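Galleries > Rooms and furniture > Wine racks

The old wooden rack at Harb
2 min read
Print this page | E-mail this page

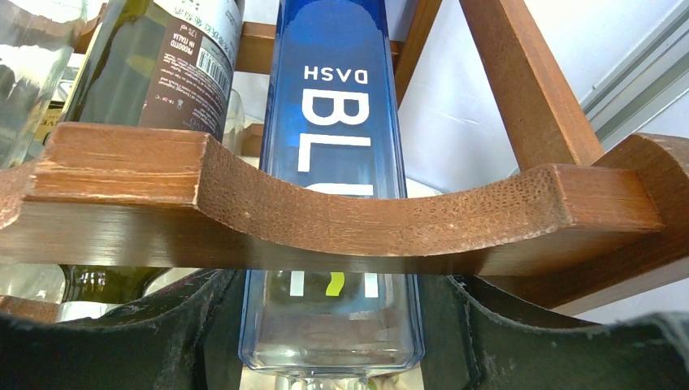

The rack came with the cottage at Harb when we took it on, and it has stood at the back of the dining room since August. Rezaul Jayawardena put the page together and wrote the notes.

It was never meant for show. People put bottles in it after supper and take them out again, so what you find on it changes from month to month.

The bar
Reddish-brown stain, with a curve cut into the top edge for each bottle to lie in. The cut faces have gone pale and pitted, and one end has scratches and chips along the top. We thought about sanding it back and decided against it. A wipe with a barely damp cloth is all it gets.

The blue bottle
Square in the shoulder, deep cobalt at one end and nearly clear at the other, with white capitals on the glass. It rests well enough in a curve cut for round bottles — turn it so that a flat side is down and leave it alone.

The Italian one
Dark green glass and a brown paper label, marked "PRODOTTO IN ITALIA" and 13% vol. Please keep labels turned so they can be read without lifting the bottle.

The end piece
Thick, with a rounded top. Lift the rack by this and not by the crossbar, and take the bottles out first.

The joints were glued again before the rack went back in, using Kuster wood glue, and the clamps were left on for 28 hours. The feet stand on two felt pads from Urkard — they need replacing when the floor is next waxed.

Page updated 17 Apr 2026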